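Does Folding Save Space? Wing-yan Chang

The Nita guide says a flat fold beats rolling for thin jackets. I doubted it, and 13 trials in April didn't change my mind.

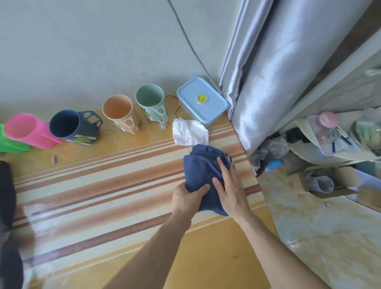

Results depended mostly on who was folding.

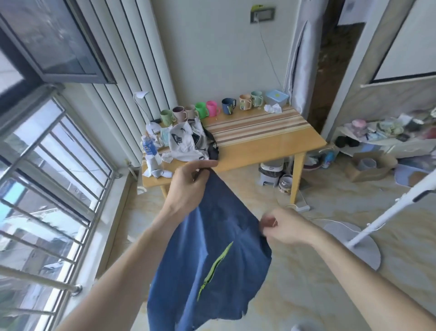 Our second doubt was the work surface. Nita assumes a clear table. With a row of plastic mugs along the back edge, there is less room to spread sleeves, and the guide ignores this.

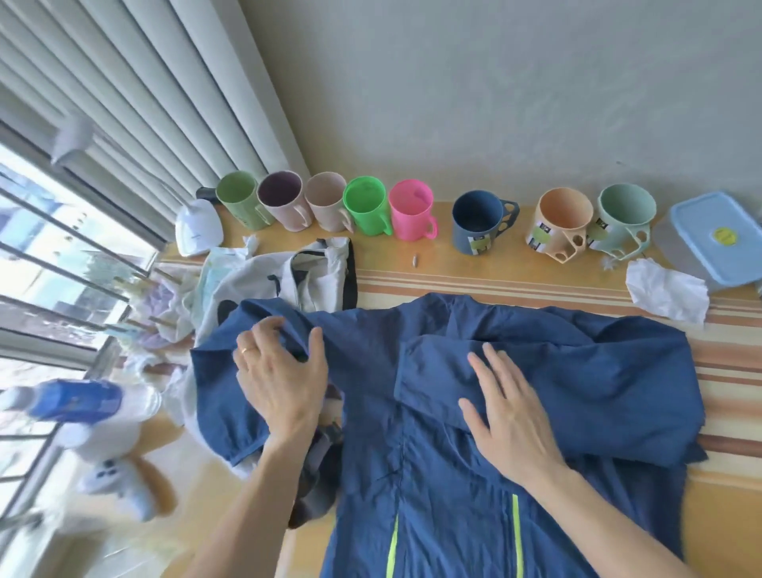
I would not trust a ranking based on 2 methods and one table.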